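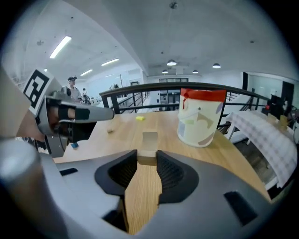

A small wooden block between the fingers of a hand-held gripper, on the upper floor at Ranatar.

Ylva Sjögren spent eight years teaching robots with a joystick before she gave it up. She now runs demonstration work at Ranatar, a small company in Pestau that trains two-armed robots to tidy, sort and pack. Her team records people doing the job themselves, with a gripper in each hand, and the robot learns from the recordings.

I met her on the upper floor at nine in the morning, in February, with the heating not yet on. Braulio Cortés, who does most of the demonstrating, joined us halfway through and stayed for lunch.

Sjögren came to this from remote operation. At her last job, in Uden, she sat in front of two screens and drove a pair of arms in the next room.

"You got good at it, eventually," she said. "But it took a new person three weeks before I'd keep any of their data. The arm lags a little behind your hand, so you slow down to match it. Then the robot learns from you, and it learns to be slow. It learns to hesitate before it closes on something, because you did."

She doesn't think remote control is finished. Ranatar still uses it for jobs where the arm has to squeeze into a cabinet and a person's elbow would go places the robot's can't. For work on an open tabletop she prefers to hand somebody the grippers and let them get on with it.

"If you can pick up a block with your fingers, you can pick one up with these after ten minutes. You won't be good. You'll be usable by the afternoon."

The project I had come to hear about is called Cervantes. The task is easy to explain. There are a few small blocks on a table and a container with a red rim, and the blocks have to go in the container. Each hand picks up what is nearest to it. If a block is out of reach for one hand, the other brings it closer or passes it across.

I asked why anyone would need to teach a robot something so simple.

"It's simple for you," Sjögren said. "Ask yourself which hand you'd use for the block in the middle. You don't know until you do it. Some people always use the right. Braulio uses whichever one he used last, he's got a rhythm. We had to decide whether that was a good thing to teach."

They decided it was fine, after a long argument. The written instructions now say only that the hands shouldn't cross.

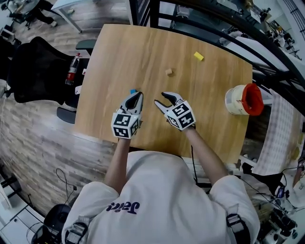
The instructions run to two pages and Sjögren is proud of how short they are. An earlier version had eleven. It told people how high to lift a block, what angle to come in at and how long to wait between picks, and the recordings that came out of it were stiff and all alike.

"People were doing an impression of a robot," she said. "They'd read the sheet and go rigid. You could see it in the shoulders. The whole point of using a person is that a person knows how to move, and we'd gone and trained it out of them."

What's left on the two pages is mostly about starting and stopping. Begin with both grippers open and held over the table. Keep the markers where they can be seen. If you drop a block, pick it up and carry on, unless it has gone on the floor. At the end, open both grippers and hold still until you're told.

The markers are the black-and-white patterned squares fixed to each gripper. They let the software work out where the gripper is and which way it's turned. An arm or a sleeve over a marker for half a second can be patched up afterward. Longer than that and the take is thrown out.

Ranatar kept 541 takes from the first round of Cervantes. Sjögren wouldn't tell me how many were recorded, except to say it was a good deal more than that, and that the colour of a demonstrator's sleeves had cost her two days. The limit on each take is 60 seconds. Nearly everyone finishes well inside it.

Cortés arrived at this point and disagreed with her about the dropped blocks.

"I think we keep too few of them," he said. "If I fumble one and recover it, that's the best thing in the file. The robot is going to fumble. Where's it going to learn what to do next?"

Sjögren said they did keep them. Cortés said they kept the tidy ones. They have obviously had this conversation before, and neither seemed bothered about winning it in front of me.

He came to the job from a picture-framing workshop, where he cut mounts and joined corners for six years. He had never used a robot of any kind. A friend told him Ranatar wanted people with steady hands who didn't mind repetition, and he went in to try the grippers one evening after work.

"I thought it'd be like those claw machines at the shopping centre," he said. "It's closer to eating with tongs. You can feel when you've got something. What you can't feel is whether you've got it straight. So you look more than you would with your own hands, and you end up leaning."

Leaning is a problem. There is a straps-and-buckles harness that goes over the shoulders, and after an hour of leaning in one of those, he said, your lower back lets you know. He asked for a taller table and got one raised by the height of a phone book. He now does sets of twenty and then walks downstairs and back up.
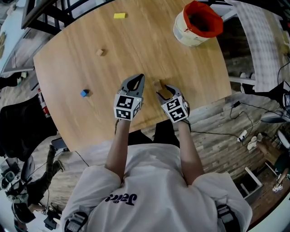 Most of what he has learned concerns the last two centimetres. A block that sits square to you is easy. A block turned a little will twist as the fingers close, and if you come in fast it will shoot out sideways. He turns his wrist to meet it, and he does so early, well before he's over the block.

"When I started I'd do it at the end. Go down, look, turn, close. Four separate things. Ylva showed me one of my recordings next to one of hers and mine looked like somebody parking a truck."

Sjögren said this mattered more than it might seem. When a demonstrator turns the wrist early, the camera has a longer look at the block in the right position, and the robot gets more to learn from. When the turn comes at the last instant, the fingers are already hiding what it needs to see.

I asked if they ever moved the robot's arms directly, by taking hold of them and pushing. They do. On a smaller arm, Sjögren said, it's the quickest way to show a single motion such as opening a drawer, and a customer with no training can do it. She uses it for demonstrations at customers' sites, where there's one arm and one job and everyone is standing round waiting.

"With two arms you need two people, one on each, and now you're teaching it how two people cooperate," she said. "They talk. They wait for each other. Braulio doesn't wait for his own left hand."

The trade-off with the hand-held grippers is that the person can do things the robot can't. A human wrist is quick and it bends in ways the arms in their workshop don't. The first time they ran all of the recordings through the software, 310 motions came back flagged as beyond the robot's reach or too fast for its joints. Most were small. Fulgencio Cuesta, the engineer who looks after that side, went through them one at a time and found that a large share came from a single habit: demonstrators were tucking an elbow in against their ribs to get at blocks close to the near edge. The robot has no ribs and its elbow goes the other way.

The fix was to start the blocks farther up the table.

"I'd have liked a cleverer answer," Sjögren said. "Fulgencio wanted to rewrite the solver. Moving the blocks took an afternoon."

They also change the layout between takes. The blocks are moved, and the container sometimes goes somewhere else. Cortés does this himself and says it is the dullest part of the day. He admitted that left to himself he tends to put the blocks in places he likes. Someone else sets the table now for half the takes, usually Eustaquio Galindo, who has no feeling for what is convenient and puts things in corners.
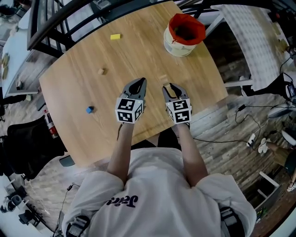 Both grippers in use, with the right-hand fingers open around a block.

I asked how well the robot does with all this. Sjögren had been expecting the question and answered it carefully. In their last test they gave it 100 tries with layouts it hadn't been trained on, and it cleared the table in most of them. She didn't want to put the exact number in print before the second round was finished. It does best when the blocks are spread out. When two are touching it will often push them around for a while, and it has a tendency to go for the gap between them.

"We didn't show it enough of those," she said. "You put two blocks side by side and a person nudges them apart without thinking. It's a tiny movement. We've got people doing it in the recordings, just not enough people and not enough times."

So the second round will be heavy on blocks that touch, blocks that lean on each other and blocks up against the side of the container. Cortés has asked to have more beginners in it. He thinks his own hands have become too regular. He noticed it when he played back a session and could tell which takes were his from the first second, before anything had been picked up.

Sjögren isn't sure she agrees. She would like a mix, with the beginners kept to a third or so, and she wants each one to have a full day of practice that doesn't get used. Cuesta would sooner have fewer people and cleaner data. They will settle it before the end of the month, when the table has to be given back to the group that does cables.

I had a turn with the grippers before I left. They're heavier at the front than I expected, and I leaned, as I'd been told I would. I got two blocks into the container and knocked a third across to the far side of the table, where I couldn't reach it with either hand. Cortés told me to open both grippers and hold still.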